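Sanness Shelf Set - Data Card

Version date: Saturday, January 9, 2021
Maintainer: Ottilie Lehner
Shelf plans: Mbali Potgieter

Contents

The set covers restocking and facing-up of a small retail shelving unit. It holds 2052 entries, of which 971 have a shelf plan attached. Each entry is one stretch of work on one unit - placing, straightening or moving packaged goods.

Fixture

Dark gray unit, three horizontal shelves, light strips along the front edges. Shelves are numbered from the top, starting at 1. Shelf 3 is the one near the floor and may be empty in any entry.

Goods

Snack canisters with lids, flat and upright boxes, small packages. Canisters are coded by body color, then lid color (red/yellow, blue/yellow, green/yellow). Boxes are coded by main color and pose: flat, upright or leaning. A leaning box keeps its own code even when it touches its neighbor.

Gaps

A gap is recorded when bare shelf shows between two items in a row. Width is given as narrow or wide. The middle shelf has a wide gap between the orange-yellow canister and the blue one.
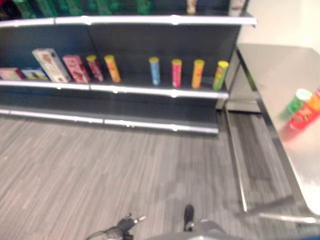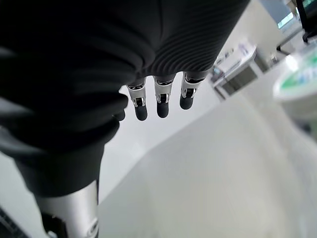
Known issues

- Pink-red and red canisters were given the same code until August. Entries before 1074 still use the old code.
- Shelf 1 labels are incomplete where only the bottoms of items show.

Contact

Send corrections to Ottilie Lehner with the entry number.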